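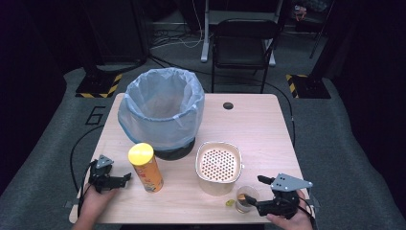
Paraschiva Vlad objected to the word "glitch" in the first report. A glitch, she wrote, is a fault that someone has decided not to look for, and the jaw signal had been wrong in a way that could be repeated by bending the cable.

Contents > Part Three: Faults in Service > Chapter 9

Chapter 9
Intermittent Signal Faults in Cabled Grippers

9.1 Scope

The earlier chapters dealt with faults that persist. A broken conductor stays broken, and a meter will find it. This chapter deals with faults that are present only while the equipment is in a particular position, under a particular load, or moving. Such faults are hard to find on the bench, where the equipment is usually lying still. They also do the most damage to recorded data, which may be used long after the equipment that produced it has been repaired.

The main case is taken from tabletop clearing work at Zisholm. An operator holds a gripper in each hand and moves ordinary objects from a table into a bin or a container. The recordings are later used to set the motions of a Wukine arm. The photograph at the head of the chapter shows work of this type: the black grippers are held in the hands, a cable runs from each one, and the jaws of the right-hand gripper extend toward a small glass holding dark liquid. A wastebasket with a bag folded over its rim stands farther back on the table.

The reader should know how a position sensor reports jaw opening (Chapter 4) and how a controller treats missing samples (Chapter 6).

9.2 The Zisholm Fault

On November 6, 2018, a Wukine arm lifted a partly filled glass from a test table, carried it toward the bin, and opened its jaws early. The glass landed on the table edge and broke. No person was inside the guarded area. The emergency stop was pressed after the release and played no part in the outcome.

The arm was inspected first. Its jaws, drive, and wiring met their specifications, and the controller log showed an ordinary open command followed by an ordinary response. The arm had done what it was told to do.

Attention then moved to the recordings. The set contained 768 of them, all made with the same pair of hand-held grippers. In recording 549, the right-hand jaw opening rose to its maximum for a short interval and returned to its former value. Video of the same interval showed the jaws closed on the object throughout. Once the pattern was known, a search found it in other recordings, always on the right-hand side and most often when the operator's wrist was turned outward.

The fault was traced to the cable at the point where it left the gripper body. One conductor had broken inside intact insulation. With the cable straight, the broken ends touched and the signal was normal. With the cable bent toward the operator's forearm, they separated. The input circuit then drifted to its upper limit, and that limit had been assigned the meaning "fully open."

9.3 Two Failures, One Event

The broken conductor is the component failure. Flexing wears out conductors, and a cable that follows a moving hand will fail at some point in its life. The maintenance schedule should have allowed for this and did not. The cable had been rated by its supplier for fixed installation.

The second failure was one of design. The signal range had been laid out so that loss of signal could not be told apart from a valid reading. Had the valid range stopped short of the electrical limit, the same break would have produced a value outside the range, and the recorder could have rejected it.

The second failure matters more. Replacing the cable removes the fault until the next cable wears out. Changing the range removes the hazard for every cable fitted afterward.

A valid range must therefore exclude the values produced by an open circuit and by a short circuit. Where the converter reports whole numbers from zero to 1,000, for instance, full opening may be placed at 800. A reading at the top of the scale is then a fault by definition. The resolution given up is small, and jaw opening is seldom needed to that precision.

9.4 Why Inspection Missed It

The grippers were checked before each session. The operator laid them on the table, opened and closed the jaws, and compared the displayed value with a gauge. The check was carried out correctly and recorded every time. It could not detect the fault, for the cables lay straight while it was being done.

A check must put the equipment in the condition in which it fails. For a hand-held gripper, this means holding the jaws at a fixed opening while the wrist is turned through its full working range in both directions. The cable should be moved by hand close to the gripper body and again close to the connector. Any change in the reading is a failure, however brief. A display that averages its input will hide a short dropout, so the raw signal must be watched or logged.

A similar case from the Wurden packing line is described in Section 9.7. There the Lungu controller held the last good value during a dropout, which kept the jaws closed but concealed the fault from April until the line was rebuilt. Holding the last value may be the safer response for a gripper carrying a load. It must be accompanied by a fault flag that the operator cannot clear without inspecting the cable.

9.5 Terms Used in This Chapter

Dropout: an interval in which the received signal does not represent the measured quantity.

Flex life: the number of bending cycles a cable withstands, at a stated radius, before a conductor fails.

Strain relief: a fitting that spreads bending over a length of cable and keeps pull away from the conductors.

Live zero: a signal layout in which the lowest valid reading is above the electrical zero, so that a dead circuit can be recognized.

Section 9.6 begins with the electrical model of a partly broken conductor.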